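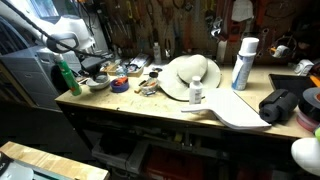
The test bench, with a robot arm at the upper left. The sun hat and the white foam paddle are two of the test objects.

How Do You Pick a Gripper for a Robot?

Reading level: ages 9 to 12
Words in CAPITALS are explained in the word list at the end.

A robot arm can move, turn and stop. It cannot hold anything until a tool is attached to its end. A tool made for holding is called a GRIPPER.

There are many kinds of gripper. One that is good at lifting a box may be poor at lifting a hat. Engineers find out which one to use by testing several of them on the same objects and writing down the results. This page explains how one workshop, Stodudura, does that.

What is being tested

The workshop compared three grippers. Each has a name so that the notes are easy to read.

Follen is a two-finger gripper. The fingers are flat and stay parallel as they close, like the jaws of a vise. A small motor moves them.

Sotelo is a loop gripper. A band is bent into a loop. When the loop is pulled smaller, it tightens on whatever is inside it.

Fedholm is a suction gripper. It has a rubber cup and a pump. The pump takes air out of the cup, and the air outside presses the cup and the object together.

Why the objects matter

If every test object were a wooden block, all three grippers would get nearly the same score. The test would tell the engineers very little. Ruth Sánchez, who plans the tests, chooses objects that are difficult in different ways.

A sun hat is wide and light, and it bends. If two fingers pinch the brim, the rest of the hat droops. The weight then hangs to one side of the fingers and the hat may rotate. If the fingers take the crown instead, the crown can fold.

A spray can is tall and narrow. Its sides are stiff, so fingers can press on them, but it tips over easily if one finger touches it before the other. The gripper must be centered on the can before it closes.

A small bottle with a cap is stiff too, but there is less of it to hold. A gripper that is a little too high will close on the cap. A gripper that is a little too low will hit the bench.

A flat piece of foam is hard to get under. When it lies on a bench there is no gap for a finger. It can be pinched by its edges, but foam squashes, and a hard squeeze leaves a dent. Suction has a different problem. Many foams have tiny holes, and air leaks through them into the cup.

A roll of tape has a hole in the middle. This gives the gripper a choice. It can close on the outside of the roll, or it can put its fingers in the hole and open them until they press outward. The second way is called an INSIDE GRIP.

How one test goes

Each try follows the same steps in the same order.

1. A person puts the object on its mark.
2. The arm moves to a point above the object.
3. The arm lowers the gripper.
4. The gripper closes, tightens or starts its pump.
5. The arm lifts the object and holds it still for 6 seconds.
6. The arm puts the object down and lets go.

A try is a pass if the object stays in the gripper for the whole hold and is not damaged. If it falls, the try is a fail. If it stays up but slides, the try is marked S, for slip. A slip does not count as a pass.

Each gripper gets nine tries with each object. One try is not enough. A gripper can succeed once by luck, or fail once when the object was placed a little crooked. With nine tries, a pattern is easier to see.

Keeping the test fair

To compare grippers, the engineers change the gripper and keep everything else the same. The arm moves at the same speed. The object goes on the same mark. The hold lasts the same time. This is called a FAIR TEST, and you may have done one in science class.

One thing cannot be kept the same. Each gripper has its own shape, so the arm has to stop at a different height for each. Aníbal Ayala sets these heights before the tries begin and writes them on the record sheet. After that they are not changed, even if the first try is a fail.

The CONTROLLER is the computer that tells the arm where to go. It also keeps a record of every try. By the end of February the record for the three grippers had 2,938 lines in it. A line is added each time a gripper closes, including practice runs, which are left out of the scores.

What the scores showed

These are the passes out of nine for two of the objects.

Spray can
Follen: 9
Sotelo: 6
Fedholm: 2

Sun hat
Follen: 2
Sotelo: 6
Fedholm: 0

Look at the spray can first. Two flat fingers did the best job. The suction cup did badly because a can has a curved side, and the cup used here was made for flat surfaces. Air got in at the edges.

For the hat, the order changed. The loop went over the crown and tightened evenly on all sides. Follen could lift the hat by the brim, but in most tries the hat turned and slipped. Fedholm could not lift it at all. Straw and cloth let air through.

Which gripper is best? The table cannot answer that until you say what the robot has to pick up. A robot that handles only cans should have Follen. For a mix of objects, Sotelo is the safer choice, even though it was slower in every test. Rocío Usuga is now trying softer pads on Follen's fingers to see if its hat score goes up. The pads are the only change.

Try it at home

You need kitchen tongs, a loop of string, a soft hat, an empty plastic bottle and a roll of tape. Ask an adult before you borrow the tongs.

Lift each object with the tongs and hold it up for 6 seconds. Do this nine times and write down pass, fail or S. Then do the same with the string. Put the loop around the object and pull the ends until it is tight.

Before you start, write down which tool you think will win for each object. Keep your guess on the same sheet as your scores.

Some things to think about:
Did the same tool win every time?
Where on the hat did you grip it? What happens if you grip it somewhere else?
Can you lift the tape from inside the hole with the tongs?

Word list

CONTROLLER: the computer that tells a robot arm how to move.
FAIR TEST: a test in which only one thing is changed at a time.
GRIPPER: the tool on the end of a robot arm that holds things.
INSIDE GRIP: holding an object by pressing outward from inside a hole.

Text by Rosaura Huanca. Checked by Abelardo Guzmán.
Next page: How Does a Robot Know It Has Dropped Something?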